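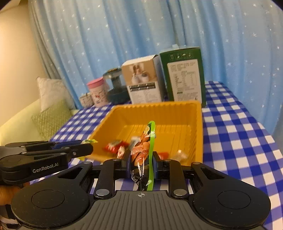 Plero 矩形浅托盘，橙黄色，斜壁带筋
首页 > 收纳器具 > 敞口托盘 > 食品包装件用
供货：Gulletum 商用器具
状态：有货，按箱发出

产品说明
Plero 矩形浅托盘为敞口注塑件，用于小包装食品的临时存放、分拣和台面陈列。适装物品包括袋装零食、独立包装饼干、茶包、调味料小袋及其他带完整外包装的轻型物品。托盘整体为橙黄色，侧壁倾斜并带竖向筋条，口沿有波浪形起伏，盘底带模压浅槽和矩形轮廓线。

本产品为单件销售的容器，不含盖、隔板和标签座。上述附件另有货号，见页末“配套件”。桌布、包装食品等陈列物均不随货提供。

主要参数
系列：Plero 敞口托盘
外形：矩形，上口大、下底小
材质：聚丙烯，本体着色
颜色：橙黄
公称壁厚：3 毫米（筋条处除外）
盘底内侧短边：200 毫米
额定载荷：6 千克，均布，平置于硬质台面
空盘嵌套：可以
满载叠放：不可以
使用场合：室内，干燥台面或层板
表面：内壁半光，外壁细纹
洗涤：手洗或商用洗碗机上层架
原料着色方式：色母粒，无喷涂层
盘口外尺寸、总高及筋条间距：见随箱图纸

结构
一、侧壁
四面侧壁均向外倾斜，拔模角在全高范围内保持一致。筋条自盘底转角起，沿壁面向上延伸至口沿下方。筋条的作用是提高薄壁在装载状态下的抗弯刚度，同时减小袋装物品与壁面的贴合面积。光面薄膜袋与平整塑料壁面接触时容易产生吸附，竖向筋条之间的凹陷可使空气进入，取放阻力较小。

筋条根部有过渡圆角，不设锐边。清洗时圆角处可用软毛刷直接到达。

二、口沿
口沿向外翻边，翻边下方中空。波浪形起伏属于造型的一部分，不作定位用途，选配盖板不依靠该起伏定位。搬运时手指应托在翻边下方，双手持握相对两侧。单手提起一侧口沿属于非正常受力，装载状态下禁止。

三、盘底
盘底内侧有模压浅槽，中部由矩形轮廓线围出平面区域。轮廓线以内建议放置立放或平放的袋装件，轮廓线以外至壁脚之间留作手指伸入的空隙。浅槽可收集少量碎屑，不能作为排水通道，托盘底部没有开孔。

盘底外侧有支承边，与台面接触的是支承边而非整个底面。铺有桌布的台面可以直接放置，但桌布应铺平，褶皱处会使支承边悬空，推移时托盘可能随布一同移动。需要固定位置时选用防滑垫。

色差说明
同一只托盘的盘底与侧壁在室内灯光下看起来会有深浅差异，侧壁常偏深橙，盘底偏黄。两处使用同一批原料。差异来自壁面角度、筋条阴影以及盘底反射，不作为质量缺陷受理。

批次之间允许有轻微色差。对整组陈列颜色有要求的用户，应在同一订单内一次购足，并在备注栏填写“同批”。不同月份分次下单时，Gulletum 不保证批次相同。

装载方法
袋装零食有平放、斜靠和立放三种方式。

平放：袋体正面朝上，封口朝向托盘短边。适合重量较轻、内容物不易碎的品种。上层袋体的封口不应压在下层袋体的鼓起部位。

斜靠：袋底落在盘底平面区域，袋背靠住侧壁筋条。适合需要露出正面图案的台面陈列。第一排靠壁，后排依次压住前排下部。取走中间一袋后，两侧袋体会倒向空位，应及时补位。

立放：袋体侧边相邻，封口向上。适合窄长袋和小袋。立放时托盘应装至袋体之间不再自行倾倒的程度，装得过满会把封口挤皱。只需要存放少量立放袋时，应加装隔板。

充气袋不得用力压入。包装膜上的折痕会在受力后扩大，封口附近的折痕尤其如此。放入时捏住袋体上端，让下端先接触盘底，松手前确认袋体没有压在相邻袋体的封口上。

取出时捏住袋体上部的封边，沿侧壁方向提起。带有撕口的包装不应从撕口一侧抓取。深色、高反光的包装膜在强光下会出现白色反光条，影响辨认印刷文字，陈列时可将托盘转动一个角度，或移离直射灯具。

食品接触
托盘内表面原料适用于干燥食品接触。日常用途以带包装食品为主，裸露食品仅限干燥品种，例如未涂层的饼干、整粒坚果和干面包片。下列物品不应直接放入：

热油炸食品
含油酱料及咖喱类汤汁
未沥干的腌渍品
酒精浓度较高的液体
冰块及干冰

深色酱料会使橙黄色表面留下色斑，擦洗后可能仍有残留。此类残留不影响带包装食品的使用，但托盘不宜再用于裸露食品。

清洗
新托盘首次使用前应清洗一次。清洗步骤如下。

1. 倒出碎屑，用干刷沿浅槽方向清扫。
2. 用温水和中性洗涤剂浸润内壁。
3. 以软毛刷沿筋条上下刷洗，转角处改用小刷。
4. 清水冲净，翻转检查口沿下方的中空部位。
5. 口沿朝下斜放沥水，使翻边内的水流出。
6. 完全晾干后再嵌套存放。

洗碗机清洗时置于上层架，口沿朝下，不与加热元件相邻。托盘之间应留间隙，嵌套状态下不能进入洗碗机。

禁用钢丝球、研磨膏、含氯漂白原液和有机溶剂。表面划伤后，细小划痕会积存色素，在橙黄色底面上较为明显。标签残胶可用食用油软化，随后用中性洗涤剂去油。

循环洗涤试验由 Gulletum 内部完成，样件经过2000多次洗涤后，口沿和壁脚未出现贯穿裂纹，表面光泽有可见下降。试验使用空盘，不包含跌落、满载搬运和日照条件，结果不能换算为使用年限。

检查与停用
商用场所建议每次清洗后目视检查。检查顺序为口沿、壁脚、盘底、筋条。出现下列任一情况时应停用：

口沿有裂口或尖锐缺口
壁脚有贯穿裂纹
盘底在硬质台面上明显摇晃
内壁有无法去除的油污层
表面发黏或有异味

发白的应力痕迹单独出现时可以继续使用，但应改放轻物，并在下次清洗时复查。裂纹不得用胶修补后继续接触食品。

环境要求
存放地点应干燥，避免阳光长时间直射。窗边使用时颜色会逐渐变浅，朝光一侧的变化较快。托盘不得放入烤箱、微波炉或蒸柜，也不得放在炉灶、保温灯和电热板上方。

冷藏环境可以使用，冷冻环境不推荐。聚丙烯在低温下耐冲击能力下降，从冷冻柜取出的托盘跌落时容易从口沿开裂。

层板安装时，托盘短边或长边均可朝外。层板前沿应有挡边。无挡边的层板上，托盘口沿不得伸出层板。

嵌套与运输
空盘嵌套前应清除盘内物品和标签夹。嵌套时方向须一致，使侧壁筋条上下对应。方向相反时上层托盘落不到底，强行下压会造成口沿变形和互相卡死。

托盘卡死时，先将整叠倒置，双手握住外侧托盘的相对两边缓慢外展，不得用刀具或螺丝刀插入口沿。向缝隙中滴入少量洗涤剂溶液有助于分离，分离后按前述方法清洗。

出厂纸箱内的托盘以薄纸隔开。薄纸仅供运输防刮，不能作为食品垫纸。收货时如纸箱一角塌陷，应先拍摄纸箱外部，再取出托盘检查同侧口沿。

配套件
透明盖板：平板结构，放置于口沿上方，无卡扣。用于防尘，不具备密封性能。装有立放袋时，袋体若高出口沿则不能使用。
可移动隔板：插入筋条之间的凹陷处，沿短边方向布置。用于分开不同口味或不同保质期的袋装件。装入后隔板上缘低于口沿。
防滑垫：贴于底部支承边，可拆除。清洗托盘前应取下，单独手洗。
价签夹：夹于外翻口沿，适用于纸质标签。波浪起伏较大的位置夹持力偏低，应选平缓处安装。
垫纸：干燥食品用，按盘底矩形轮廓裁切，一次性使用。

Marnon 系列的盖板和隔板与 Plero 托盘不通用。两者外观接近，口沿宽度不同，混用时盖板会滑落。

与 Marnon 深盘的区别
Marnon 深盘壁面较陡，高度较大，适合仓储和补货周转。Plero 浅托盘侧壁倾斜较多，侧面取放空间较大，适合台面。需要带货叠放时应选 Marnon 深盘并配承重盖。仅用于展示少量袋装零食时，Plero 浅托盘更容易看到包装正面。

两系列的橙黄色使用不同色母，放在一起有可见差别。

订货
最小订货单位为整箱。单笔订单达到 200 只时可申请外壁单色印标，印刷位置限于筋条上方的平面带。筋条表面、口沿和内壁不接受印刷。印标订单须提供矢量文件，打样确认后不可更改颜色。

非标准颜色需另行报价，交期以书面确认为准。透明本色版本目前不生产。

订单备注中请写明：
是否需要同批颜色
是否需要去除纸隔层
卸货地点能否接收托板
配套件货号和数量

退换
未使用、未清洗且包装完整的整箱可以申请退货。拆箱后仅受理缺料、裂纹、严重翘曲和错发。浇口痕迹、轻微流纹、盘底模压线条以及前述深浅差异属于正常外观。

印标产品、定制颜色产品和已贴标签的产品不受理无理由退货。申请时应附口沿、壁脚和盘底的近照，并保留箱侧批次标签。

用户问询记录
张贴内容经编辑整理，仅保留与产品有关的部分。

Kęstutis Šimkus 询问：
茶水间台面铺了格纹桌布，托盘需要经常拉动。支承边是否会勾住织物？
Gulletum 答复：
支承边为圆角，正常推移不会勾线。针织或松散织物仍建议提起后移动。使用防滑垫时不能推移，须提起。

Dace Liepiņa 询问：
窄袋零食立放时总向一侧倒，盘底浅槽能否卡住袋底？
Gulletum 答复：
不能。浅槽深度不足以固定袋底。装载量较少时使用可移动隔板，或改为斜靠。

Aigars Jankauskaitė 询问：
旧批托盘颜色比三月收到的深，是否换了材料？
Gulletum 答复：
材料未更换，色母批次不同。新旧托盘可以嵌套，配套件通用。若需整组颜色一致，请按“同批”下单。

Margus Rozīte 询问：
口沿下方洗后总有水滴出来，翻边处能否封闭？
Gulletum 答复：
不建议封闭。封闭后内部积水无法排出。口沿朝下斜放沥水，必要时轻敲短边后再晾置。

Farzad Moradi 询问：
隔板能否沿长边方向安装？
Gulletum 答复：
现有隔板只适配短边方向，长边方向的隔板没有货号。自行裁切的隔板应去除毛刺，不得顶住两侧壁面使托盘外胀。

资料下载
外形及装箱图纸
干燥食品接触用途声明
清洗与检查卡
印标区域模板
Ozoliņš 层板与 Plero 托盘配置表

图纸与本页内容不一致时，以随箱图纸为准。

相关产品
Plero 方形浅托盘，橙黄
Plero 矩形浅托盘，浅灰
Marnon 深盘，带承重盖
Ozoliņš 台面层板，前沿带挡边
平头软毛刷，筋条清洗用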